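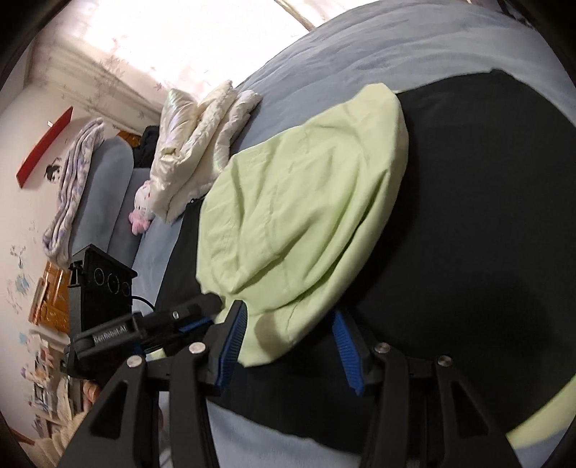 Summer room staff wanted, Dokgate Lodge

Need people for June through end of season. Rooms, linens, laundry, some front desk cover if you're up for it. Starting as soon as we can get you on the schedule. No experience needed for rooms. Laundry lead needs some, see further down.

Dokgate is the old nursing college on the hill, 232 beds, run by Clerkum. Choirs, swim camps, a chess thing, conference people who complain about the pillows. Mostly they come in on the noon bus and want keys right away, so mornings are the crunch. Afternoons are slower. Evenings depend on the group.

The work

Strip and make beds. Bathrooms. Trash out, towels in. Check under the beds, every time, you would not believe the phone chargers. Vacuum if the floor needs it and it usually does. Long-stay guests get fresh sheets once a week and in between we just tidy, so if somebody's left clothes on the bed, leave them there and do the rest of the room. Don't fold guest clothes unless they've asked for the service. A few do, it's on the room sheet with an F next to the name.

Found something in an empty room? Bag it, write the room number on the bag, shelf behind the desk. Don't text me a photo of every sock please.

Shifts are 7:30 am to 1 pm. Late shift 2 to 8 pm on changeover days only, and you get the schedule a week ahead, or that's the plan anyway. Last year it slipped a bit. Trying to do better.

Pay

Room staff $390 a week on the regular morning schedule. Late shifts are extra, paid by the hour at the same rate. Laundry lead gets more, ask. End of season bonus of $395 if you stay to the last checkout. Not pro-rated, sorry, that's from Clerkum and I've argued about it already.

Lunch is free on days the kitchen's open. Parking is free but fills up with minivans by nine. Bus stop at the bottom of the hill, it's a real hill.

Housing: we have a few shared rooms in the annex for people coming from out of town. First come first served, no pets, thin walls. Tell us when you apply, not on your first day.

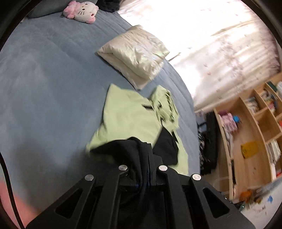

Laundry lead (one position)

Somebody who has run a commercial laundry room or worked in one long enough to know what goes wrong. Two washers are old, one is new and nobody likes it. You'd be sorting, running loads, keeping the linen count, and showing the newer staff how to fold a fitted sheet so it'll stack. Also guest laundry, small volume. Read the tags. Darks and lights seperate. If a guest hands you something you aren't sure about, ask before it goes in the machine. We paid for a wool coat last August and I don't want to pay for another.

Linen orders go through Prorko, their website is slow, you get used to it. Deliveries come to the back door before eight so the lead starts at 7.

What we need from you

You can be on your feet all morning and do stairs. East wing has no elevator.
You show up when you said. If you can't, call, don't text, before 6:30 am.
18 or over for late shifts, 16 and up fine for mornings with a signed form.
Some English is helpful, we also have Amharic and Spanish speakers on staff so don't let that stop you.
Closed shoes. We give you the shirt.

You get keys to guest rooms so yes there's a background check. We pay for it. Takes a few days, longer if you've moved a lot. 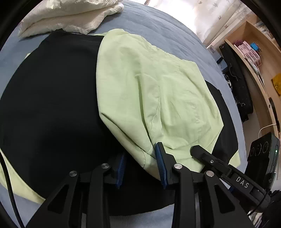
Training is two mornings, paid, and you'll be paired with somebody who was here last summer. First morning is beds and bathrooms. Second is carts, keys, chemicals and where everything lives. After that you're on your own list but there's always a floor lead around with a radio. Ask them stuff. Better than redoing a whole hallway.

How to apply

Call the desk and ask for extension 281, that's Natnael Alemneh, he does the hiring. Best between 2 and 4 pm. Or come by and fill out the form, it's one page, pens on the counter. Bring ID and the dates you can't work. Weddings, exams, whatever, we can usually work around it if its on the form.

Couples and friends can apply together but one form each. Worked here before? Skip the form, just call.

Interviews are short, 15 minutes or so, in the Akl room past the vending machines. No need to dress up. We're filling spots as we go and the annex rooms will go first.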